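Refinishing a light wood tabletop that's gone patchy — oil or water-based?

Asked by Sum-yee Tsao, 3rd March
Viewed 157 times

Hi all, first post so be nice! I have a secondhand dining table called the Eltby (that's what was on the paperwork the seller gave me, I don't know if it's a brand or a model). It's a light wood, maybe maple, maybe birch, and I love it, but the end where my kids eat has gone dull and a bit gray, and there are three white rings from mugs that won't wipe off.

I want to keep it looking pale. My sister did her table with an oil called Purnach and it came out the color of honey, which is lovely in her house and would drive me nuts in mine. The guy at the hardware store pointed me to a water-based clear coat from Eneva, $39 for the small can, and said it stays clear. Is that true? And do I have to sand the entire thing or can I get away with just doing the bad end?

Also I'm a little scared of sanding because I can't tell if it's solid wood or veneer. How do I find out before I wreck it?

2 answers

Answer from birchbark51
Marked as helpful by 8 people

Check the veneer thing first, before you buy anything. Get down on the floor with a flashlight and look at the edge and the underside. On a solid top the lines on the surface carry on over the edge at the ends of the table, and you'll see the cut ends of the boards there, all little curved rings. If the edge looks like a separate strip that's been stuck on, or the underside has a totally different pattern, it's veneer. Mine turned out to be veneer and I refinished it just fine, but I did it by hand with 220 paper and never let an electric sander near it. Veneer can be thinner than you'd believe and once you're through it, you're through it.

On the color, yes, the water-based stuff stays a lot paler. Oil nearly always warms up light wood, and it keeps getting yellower as the years go by. I used a Christodoulou water-based satin, three coats, light sanding with 320 between coats. I like satin because gloss shows every crumb and fingerprint, and with flat I always feel like the table needs a wash.
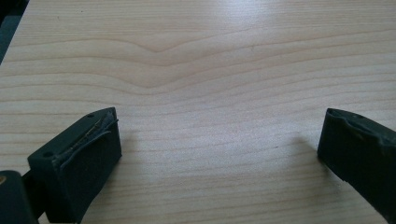
My tabletop, satin finish. You still get some glare with it.

Please do the entire top! I tried to do just one end the first time around and there was a line across the middle that I had to look at all through June until I gave in and started over. So that was double the work and double the paper. Always sand along the grain, even where it wanders, and wipe the dust off with a barely damp cloth. Water-based finish will raise the grain a bit on the first coat so it'll feel fuzzy — don't panic, just knock it back with the 320.

White rings are usually moisture stuck in the old finish, so they should come off with it. Dark rings are another story.

Answer from petes_garage

mayo. put it on the rings, leave it overnight, wipe off. my mom did this for years. no sanding

Comment from Sum-yee Tsao
Thank you both! I crawled under with my phone light and the underside is completely different from the top, so I guess that's veneer. I tried the mayo on one ring since I had some in the fridge and it's fainter but still there, and now the kitchen smells like a sandwich. Going to do the top by hand when the kids are at their grandma's. How long did you wait between coats?

Comment from birchbark51
The can said two hours, I gave it four. Then I kept everything off it for a week, and no tablecloth for longer than that. Put the first coat on thin, thinner than you think!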